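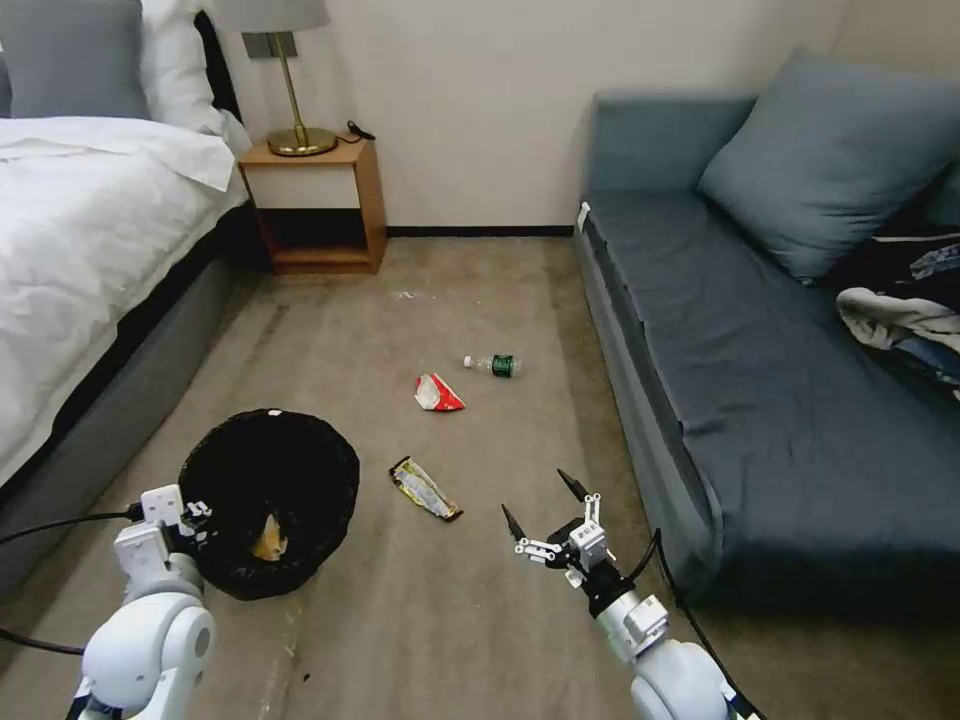

November 2, 2019

We rewrote the floor rules for litter picking at Flullham in October, and people have asked for them, so I'm putting them up. The old sheet was a copy of the Protasach one and it was written for corridors. Bedrooms have more in them.

The first rule is that only things on the carpet count as rubbish. Anything on a bed, a sofa or a nightstand belongs to the guest, even if it looks like rubbish. Clothes are never touched, wherever they are.

The second is about bottles. A bottle is picked up by the body and kept level until it is over the bin. If the cap is missing, the arm leaves it and flags it for a person.

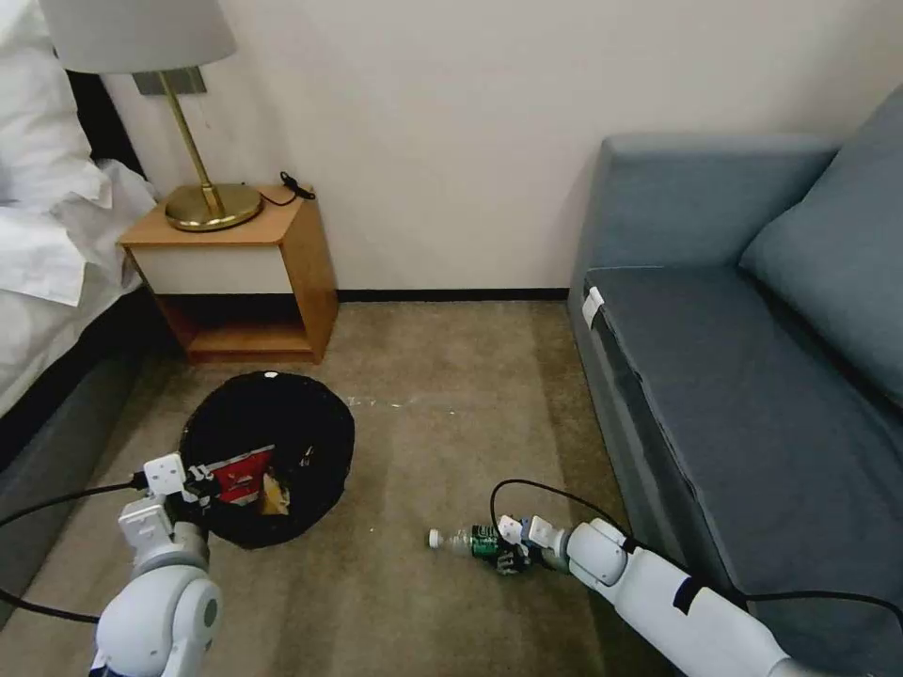
Speed near the bed is the part we argued over. Plinero wanted one limit for the whole room. We settled on 2 limits, a slower one within 17 cm of any furniture and the normal one everywhere else. It costs time, but I think it's right.

Cables get checked before each room - both sides, all the way along. If a cable can reach a lamp or a charger lead, the base moves back before anything else happens.
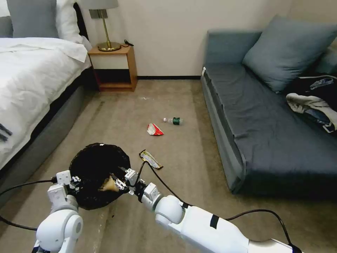
The bin rule is short. One arm may drop things in, or both may hold the rim, but neither lets go while the other is still holding something over it.

We ask for 100 rooms logged under these rules before anyone changes a word. The MacBrayne site has started its own log and uses the same form. Wrappers torn into small bits are still not covered, and I haven't written that section yet.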